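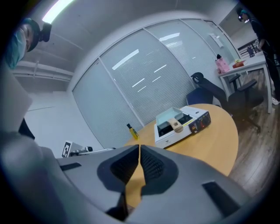

I have used the Flenari hand gripper for two months now, and I promised some readers of this blog to write what I think of it before the summer break. It is the kind you hold in your own hand, with a camera in it, and it records what you do so that a robot arm can learn the same task later. I bought the starter kit, which costs 752 dollars with one gripper, a charger, two pairs of finger pads and a printed sheet of markers. The fingers are black with a dark textured padding on the inner side, and they are not the same in shape: from the camera's view the left one looks broader than the right. The body is smooth gray plastic, matte, and the lens is so wide that the body takes the lower half of every picture and the blinds behind the table look bent like a banana. In the first week this bothered me very much. Now I do not see it anymore.

First the good things. The grip itself is very nice. The pads hold small objects well, also round ones, and I did not need to change them until the sixth week. The first pair became shiny at the tips and began to slide on glass. A new pair from the Flenari shop costs more than I like, but you put them on in a minute with one small screw on each finger, and the screwdriver is in the box.

The weight on the scale is 538 grams with battery. It sounds like little. After one hour my wrist has another opinion, and after two hours I make bad recordings because I hurry. We work at a round table, and I learned that it helps to stand and keep the elbow close to the body. A friend who is taller than me prefers to sit. The manual says nothing about this, and I think it should, because the first recordings I made were mostly recordings of a tired arm.

The markers deserve some words. They are the usual black and white squares, and the one we use stands upright on the table, so the software knows where the hand is. Flenari says one marker is enough. For me one was enough only in good light. Our room has bright line lamps on the ceiling, and with the printed sheet from the kit I had reflections and the tracking jumped. I printed the same marker again on matte paper and glued it on a piece of thick cardboard, and the jumps were gone. Please do this on the first day and save yourself a week.

Now the software, which is called Heton and comes with the kit. I made 100 recordings of one simple task, to pick up a block and put it down on another place, and Heton accepted 78 of them. The other ones it refused with the message "motion incomplete" and nothing more. I looked at the refused ones again and again. In some I could see my mistake, I had closed the fingers too fast or left the area of the marker. In others I see a perfectly good recording — maybe somebody from the company can explain me the difference. I wrote to the support and they answered in two days, very politely, with a link to the same manual page I had already read.

Export works well. You choose the folder, you choose the format, you wait. On my old laptop it takes long, so I start it before lunch.

Before this one I had a Pila for a short time. The Pila is lighter and I liked its handle more, it has a soft rubber part for the thumb. But its battery was empty before noon, and the cable came out on the side where my hand wants to be. With the Flenari I can work through the morning and charge while I eat. If you have small hands, I would still try the Pila first. The Flenari is made for a big hand, and the trigger needs some force.

What I miss in the kit is a bag. For this price I expected a case with foam, and I got a carton box which is already broken at one corner. I carry the gripper in a bag from Shek that was made for a camera lens, and it fits if you take the pads off.

There is a second version planned for October, with a lighter battery and, they write, better messages in Heton. If you are not in a hurry, wait for it. If you need to start now, this one does its work, and I will keep mine. My next post will be about the head cameras, I have many notes on the headbands and where they press.

25th July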